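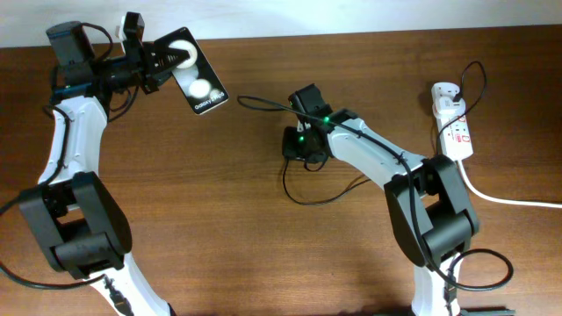 Page last changed: Tue 16 December

Workshop notes: phones on the wooden table

The repair corner at Hubmann has settled on the wooden table for all phone intake. The reddish-brown top gives enough contrast to find a dropped screw, and the pale wall behind it throws little color onto a glossy screen during inspection.

Intake order is unchanged. Read the model name off the display or the case and write it on the slip; "Galaxy Flip5" is sufficient, "Samsung" alone is not. Tilt the phone under the lamp and check the glass for hairline cracks. Folding models are opened and closed once, slowly, and any resistance at the hinge goes in the remarks field.

Slips are numbered from 788. Older slips, up to 259, have been moved to the Floveo binder on the lower shelf. Batteries reading below 80 percent of rated capacity are listed separately and passed to Edeltraud Lehner.

Cables stay to the left and right of the work area. Wipe the wood with a dry cloth only. The oil applied in June has left the surface slightly soft near the front edge, and Vaida Uibo will recoat it when the new tin arrives.

Spare slips are in the Omisora box.

This site uses cookies to remember your newsletter settings. Accept | Decline | Read more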